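Teaching the planner to leave the ball alone

Sanne Van Acker has spent most of the past year on a planner called Brindisska. It takes an instruction such as "clear the table, leave the ball" and turns it into an ordered list of steps, which a separate controller then carries out. Nearly all of the work happens in simulation.

"We started on real hardware and were getting through 50 runs on a good day," she says. "I could change one line in the cost function and wait until the next morning to find out what it did."

Her team at Jinach now builds furnished rooms in software and puts a handful of objects on a table. A soccer ball and a bowl turn up often. The ball rolls if it is nudged, and the bowl has a rim that the grasp code can find from most directions.
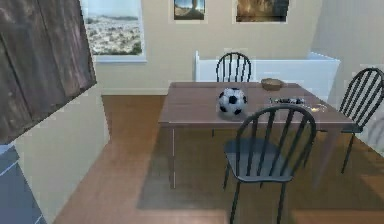 A simulated dining room with a ball and a bowl on the table.

Chairs caused more trouble than she expected. The first version of the planner treated each one as a solid box. "With spindle backs, that throws away a lot of free space," says Van Acker. "It would report that there was no path when you could see one on the screen." Thijs Maes, who looks after the collision code, replaced the boxes with several smaller shapes per chair. Planning got slower, and he spent most of September making it quick again.

Perception is kept apart from planning. A test can be run with the true object positions from the simulator, or with the positions the vision module has estimated. "If it fails with both, it's my bug," she says. "If it only fails with the estimates, I go and find Milan." 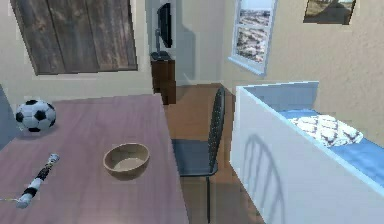 The regression set stands at 479 layouts, and every change to the planner has to go through all of them before it is merged. Objects near the edge of a table are still a weak point. The planner is cautious there and sometimes gives up on a reach that the controller could manage. Van Acker would like to pass it a confidence value for each position, so that it can decide how much margin to leave.

She is wary of reading too much into the scores. Simulated friction is tidy, and glass is hard to get right in any renderer. Version 3 will add random errors to object weight and surface grip, and Maes is writing a tool that replays a failed run one step at a time.

"At the moment I read logs," she says. "I'm fairly fast at it, but I'd rather have the tool."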